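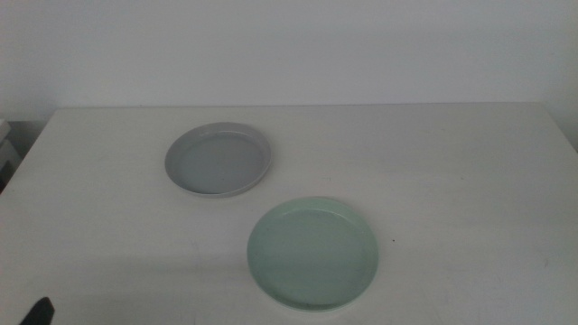
I gave up my dining room in May, and I have been telling anyone who'll listen that it was the best thing I've done to the house since I moved in. It was a proper dining room too, with a door and a picture rail and a table that sat eight, and I think I ate in it at Christmas and when my aunt came. The rest of the year it held post. I now eat every meal in the kitchen at a plain white table, scuffed and smudged as a white table is bound to be, and when it's just me I lay out a couple of shallow round dishes with a bit of a rim and call it supper. One for the hot thing, one for the cold thing. I've never been happier at a mealtime!

What set me off was a week in Drestcombe, in a rented cottage with no dining room at all. The front door opened more or less onto the cooker. I sulked for the first evening (I'd brought candles, I had ideas) and by the third I'd worked out that I was talking more, eating slower and getting up less. If somebody wanted mustard they leaned over and got it. At home, mustard was a walk down the hall, and by the time you came back with it your sausages had lost interest.

So I came home and measured things. The old dining room is now where I work, which means the laptop has finally left the bedroom, and the big table went to a family in Lordale who have four children and a dog and were frankly thrilled. I did have a wobble when it went down the path. I'd bought it with my first decent pay packet and I'd always pictured long lunches round it, everyone a bit tipsy, somebody's coat on the banister. We had perhaps five of those. The children in Lordale will give it more use by half term than I managed in all those years.

Then came the shopping, which I love and am terrible at. I wanted a small table that would go against the kitchen wall and pull out for company. I looked at a gorgeous Väisänen one, all rounded corners, and sat at it in the showroom for so long that a member of staff asked if I was waiting for someone. It was well beyond me. In the end I paid £229 for a second-hand one, delivery included, and spent the difference in my head on a holiday in Trornarmont that I haven't booked.

A few things I've learned, if you're tempted. Leave more room behind the chairs than you think. I left what looked like plenty and now anyone on the far side has to breathe in when the fridge opens. Do something about the light as well, as a kitchen light that's fine for chopping is grim over a plate of pasta. I got a lamp with a clip and aimed it at the wall, and everybody looks ten years younger. And clear the draining board before people sit down, or at least hang a tea towel over it. You'll be looking straight at that colander for 2 hours.

White does show everything, I'll admit. My sister-in-law has a dark table and says she never sees a crumb, to which I say the crumbs are still there, love. I give mine a wipe after breakfast and another at night, and what doesn't come off stays on. I did buy a cloth for it. It slid about and caught on people's knees, so it's in a drawer with the candles.

The most I've had round it is six, on a mixture of chairs and one piano stool, for over three hours one wet evening when we'd planned on a quick soup. People kept getting up to stir things that didn't need stirring. Someone dried up without being asked, still arguing about parking, and I sat there with my elbows on the table and didn't carry a single thing down the hall.

I still shut the door of the old dining room when guests come, mind you. The post has moved back in.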